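Print this page | E-mail this page

Home > Notebook > Flower sorting > Entries > Previous | Next

November, written up by the arm bench keeper, student robotics club

Afternoon session, started 2.15. Carried on with the flower task for the Stornis challenge. The rules sheet still says stems go into the tray or basket for their colour, heads all the same way round, and no contact with the leaves that are lying about. Leaves count as clutter and stay where they are.

Changed before starting:

Gripper closing force down to 26 on the Fundurex scale. It was 40-something last time and the petals were getting creased.
Approach height raised a little so the fingers clear the leaves on the way in.
Bastos (the planner) rolled back to the version from before the half-term break. The newer one kept choosing the long way round the elbow.
Log file split every 4000 lines. The single big file would not open on the old laptop.

The main question for the day was where to take hold of a rose. We have been arguing about this for weeks. Holding it by the stem gives a straighter drop, but the stem is thin, it sits very low on the table, and the fingers have to come nearly flush with the surface. Holding it by the head is easy to find and easy to grip, but the stem swings about afterwards and you can't be sure which way it will point when it goes in. Today was head grips only, so that we have a proper set to compare with the stem grips.

Lighting left as it was. Blinds half down. The shadows of the flowers on the white top are soft and Flusora (our vision code) mostly ignores them now, but it still sometimes draws its box too wide where a leaf cluster on the stem throws its own shadow. I have not fixed this. Setting the threshold to 221 helped with the leaves and made it worse on the pale stem ends, so I put it back. 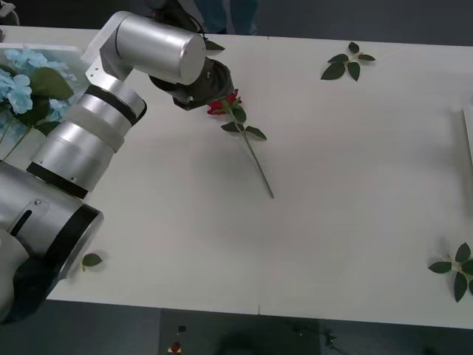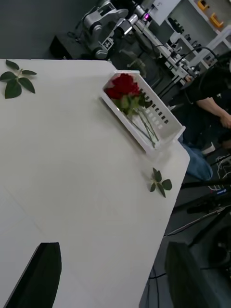
Head grip on a rose with the stem still along the table; red roses in the slotted basket, seen from the gripper.

Notes from the runs:

Head grip is steady at 26. No slipping that I noticed, and the bloom springs back once it is let go. I would leave it there.

The angle of the gripper matters more than I had thought. Coming straight down, the fingers catch the outer petals first and nudge the whole flower along. Coming in tilted, it behaves better. Saved the tilted pose as a named pose so it doesn't have to be taught again.

Dropping into the basket is still clumsy. If the arm lets go too high the rose lands across the others. If it goes too low a finger touches the basket side and the basket shifts, and then every later drop is off by the same amount. Need to either stick the basket down or look for it again before each drop. I prefer looking again, as the rules let the judges move it between rounds. It costs roughly 7 seconds each time, which we can afford.

Hydrangeas not attempted with the new settings. They are a different problem, because the heads are wide and the broad leaves get in the way of the fingers. Do not assume the rose force will do for them.

Two stops on the emergency button, both mine. The first was a wrong pose name typed in. The second was a cable that looked as if it would snag on the forearm. It had been clipped too tight at the wrist, so there was no slack when the last joint turned. Re-clipped with a longer loop. Please check this before running anything fast.

Wrist camera: the fingers take up a fair bit of the bottom of the view. Flusora should be masking them out and I am not convinced it is. On one run it reported an extra object low down that never moved, and I think that was a fingertip. Mask file needs redoing with the gripper open and then with it closed.

To do next time:

Stem grips, same number of runs, same force.
New finger mask.
Basket search before each drop.
Ask whether spare leaves can be used for practice at home.
Tidy the cables on the floor by the bench.

Switched off 5.40. Roses and loose leaves back in the box, key returned. Run logs are in the shared folder under Stornis, head grips.

Print this page | E-mail this page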